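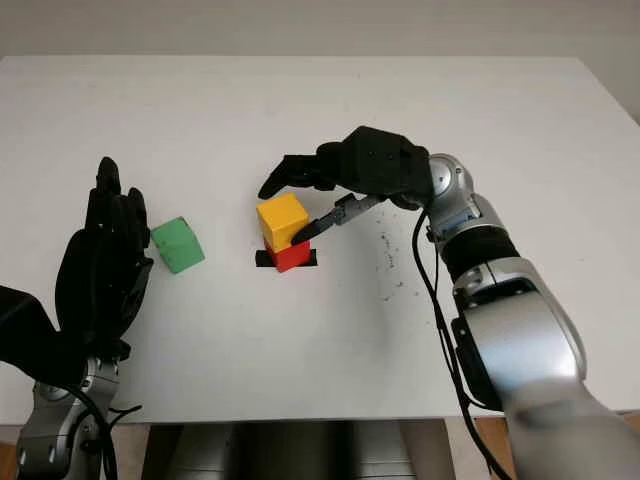 Yellow cube on a white tabletop

From: Zohreh Hassanpour
To: hadora-players
Subject: Re: Season ladder and the Brornard server

On Monday Polyxeni Gavalas wrote:
> Does anyone know what happens to ladder points when
> Brornard goes down? I have 2906 and would like to keep
> them. Also, will private lobbies still work after the move?

Points carry over. I moved my own account to Alelside last week and all 3907 came across, but the match history did not. It only shows games played since the move -- so save your replays first if you want them.

Private lobbies work, with a limit of 36 players. The old host codes are dead and you have to make new ones from the lobby menu.

Two things to check before you switch:

Unlink your controller profile, or the button layout resets to default.

Leave your clan queue. Anyone still in a queue gets error 134 at login and has to wait for it to clear. Mine took most of an evening.

The Achterberg map is missing from the Alelside rotation at the moment. I asked in the support forum and have had no answer yet. Will post if I hear.

Zohreh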